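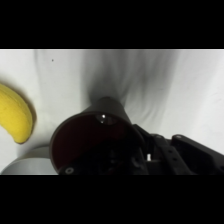
Cloth Backdrops and Tabletop Sweeps: Frequently Asked Questions

Which white cloth should I order?
The Magbanua is a matte cotton weave and suits most tabletop work. The Mimetus is heavier and hangs better from a rail, but takes longer to dry after washing.

How do I get creases out?
Steam from the back with the cloth hanging. Fold lines from shipping usually need two passes. Do not iron the Mimetus above medium heat — the finish goes shiny and will not recover.

Do I have to remove every wrinkle?
No. Soft folds read as gray ripples under side light and are acceptable for loose layouts of fruit and tableware. For cutout work, clamp the cloth at the corners and pull it flat.

Why does my white cloth look gray in places?
Folds shade each other, and anything held over the table casts a broad shadow. Move the lamp higher or add a reflector on the dark side before changing exposure.

Yellow objects leave a tint on the cloth. Is it a stain?
Usually it is reflected color. Lift the object; if the tint goes with it, no cleaning is needed.

How do I remove specks?
Use a lint roller, then a dry brush. Check the cloth at a low angle before each session.

Pale bowls and cups disappear against white. What helps?
Light from one side so that the rim and outer wall pick up some shading. A strip of black card just out of view also darkens the edge.

What is the return period?
Unwashed cloths can be returned within 14 days. Cut lengths are final sale. Quote the order number and write to Sirkka Halonen at the Buravov returns desk.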